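Skimance room unit - setup and care notes

This README belongs with the Skimance bedside recordings. It covers the mobile unit used in the guest rooms at Hillance, how it is brought to a bedside table, and how it is looked after between sessions. The recording format is in FORMAT.txt. The second unit, kept at Gavavholm, has a different arm mount and its own notes.

Contents of this folder

recordings/ - 229 episodes, one folder each
calibration/ - camera and arm files, one set per month
logs/ - controller logs, including aborted runs
repairs.txt - what was changed on the unit, oldest first
ikeda/ - scripts for the Ikeda controller

Before moving the unit

Park the arm from the controller. Do not fold it by hand, as the shoulder joint can slip on its belt and the zero position is then lost. Check that the battery shows at least 70 per cent. Below that the unit will still start, but a long session may stop part way and leave an episode with no closing entry in the log.

Look at the vents in the body housing. Carpet fluff collects there faster than you would expect in a hotel. A soft brush is enough. Do not use compressed air with the side panel on, because it pushes the dust on to the fan.

Positioning at the bedside

1. Drive the unit to the table with the arm parked. Stop as soon as the gripper can reach the far rim of the table top.
2. Lock the wheels and press down on the housing. If it rocks, move it and try again.
3. Leave the telephone and its handset cord as housekeeping left them. The episodes are meant to show ordinary tables.
4. Unpark the arm and run reach_check from the ikeda folder. It moves the gripper to four points above the table without touching anything.
5. Watch the arm cable during the check. It needs enough slack for the wrist to turn fully, but a slack loop can settle on the table and drag small objects. TV remotes are the usual ones to get caught.
6. If the loop is resting on something, stop, lift the cable clear and take up the slack at the elbow clip. Run reach_check again before recording.

Cable routing

The arm cable runs along the upper links and is held at the elbow by a reusable clip. Cable ties were used until June. They held well but had to be cut each time the slack was changed, and one of them nicked the outer jacket. That cable has been replaced.

The thin wires at the gripper are bundled separately. Keep them out of the finger travel and leave them unclipped for the last 8 cm so the wrist can roll. If the gripper reports a lost connection only when it is turned to one side, check this bundle first. It has been the fault every time so far.

Calibration

Calibrate after any change to the wrist, the camera mount or the shoulder belt, and also when the unit has been carried up stairs. Use the printed board, flat on a desk. Bedside tables are too small for it, and those with a raised rim will not let it lie flat. Give the new files the same name as the old ones and move the old ones into calibration/previous.

Known problems

- The loader stops on 29 of the episodes unless the option skip_gaps is set. These have short gaps in the wrist position data. The video is complete.
- Black cable against black gripper parts is hard to separate in the head camera view. Automatic masks made from these recordings should be checked by eye.
- Handset cords and the arm cable are sometimes given the same label. This is still being corrected.
- Room lighting was not controlled. Some rooms were recorded with the curtains shut.

Reference view

Head camera at a bedside position, with the gripper at the front of the table and a loop of the arm cable over the lower end of the remote. Step 6 applies to a loop lying like this one. 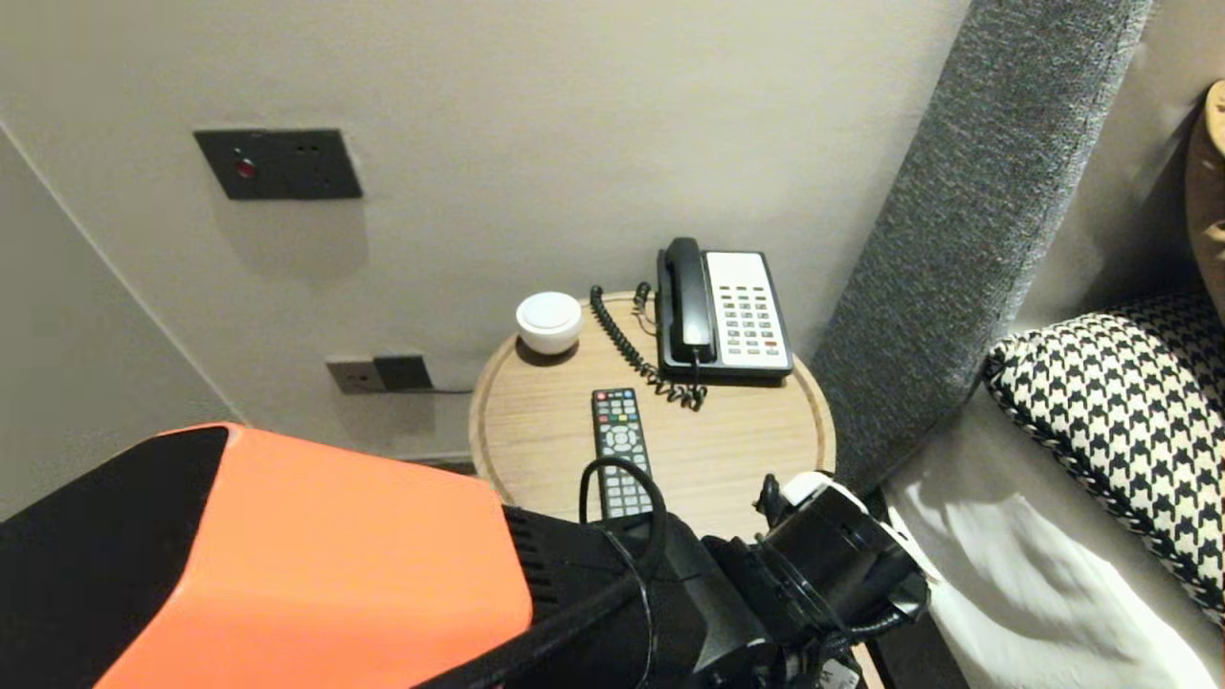 After a session

Park the arm, unlock the wheels and back the unit away from the table before turning. Copy the logs before switching off, as the controller clears its temporary folder on restart. Charge with the side panel closed. Anything tightened, swapped or re-clipped goes in repairs.txt, along with the room number.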